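Seven goats strayed from a smallholding at Štefanec on 19 March 2023 and spent the morning among the gardens of Prunus Lane. Himum Animal Welfare said all were recovered unharmed.
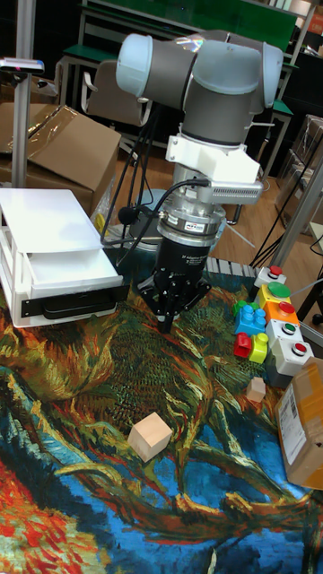
How did the goats get out?

A gate latch had worked loose overnight, and the animals pushed through into the lane.

The service received its first call at 7.15 from a resident who had found two of the goats eating a hedge. Officers closed the lane for some 60 minutes while the herd was led back – a distance of 220 metres.
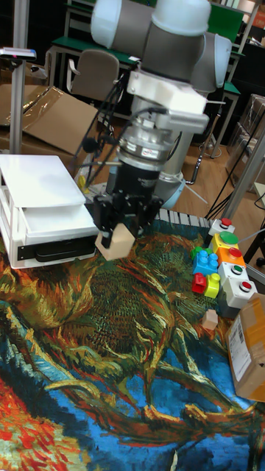

A robotic gripper holding a small wooden cube.

Minor damage was reported to flower beds and one vegetable plot. The owner has offered to pay for replacement plants and has fitted a second latch to the gate.

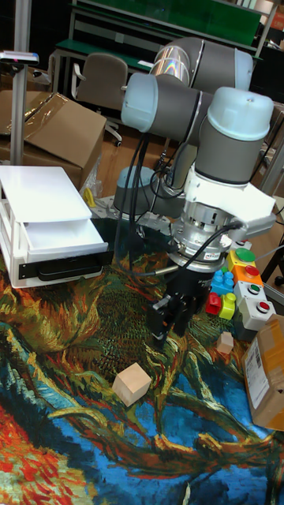

Residents who have not yet reported damage may do so at the Himum office until the end of June. Anyone who meets loose livestock is asked to keep dogs indoors and not to chase the animals.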